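Can a Robot Do Your Chores Yet?
By Areeba Afridi

Maybe you have seen a video of a robot folding a shirt. It looks great! But before you give away your broom, ask a few questions. How long did it take? How many times did the robot mess up first? Was a person steering it from another room?

I ask these questions a lot, and the answers are often a letdown. So let's look at two jobs that sound easy.

Job one: get through the door

You open doors all day without thinking. A robot has to find the handle, grab it, turn or push it, and then move out of the way while the door swings. Glass makes it harder. Some robot sensors look right through a clear pane and miss it. Many robots practice in a computer-made house first, where a bump breaks nothing. The door in this one has a pale wood frame and lots of glass panes, with one small black part at the side, about where a handle would be.

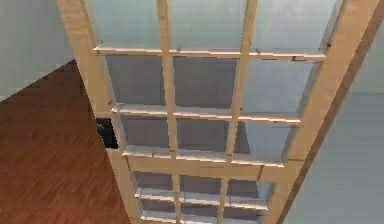

Job two: clean the bathroom

Say a company called Vuvon tells you its robot opened a practice door 100 times out of 100. Good for the robot. Was it the same door every time? A real home might have 6 doors, and one of them sticks in December when it gets cold.

Now try the bathroom. "Wipe the top of the toilet tank" is one short sentence to you. To a robot it is a long list. Pick up each bottle without squeezing too hard. Put it somewhere safe. Wipe. Put everything back, and don't drop the tall one in the sink — or worse. 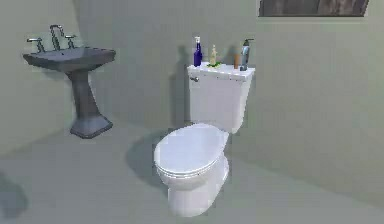 Four small things on the tank lid, and all of them have to move before the wiping starts.

A computer-made bathroom is also very tidy. Yours may have a wet towel on the floor, toothpaste on the faucet and a little brother who wants to come in.

So, can they do it?

Some can do parts of it, slowly, in places they know well. Robot vacuums are pretty good at floors, until they meet a sock. A whole bathroom, in a house the robot has never seen, is still a very hard job. For now, you should probably keep your sponge.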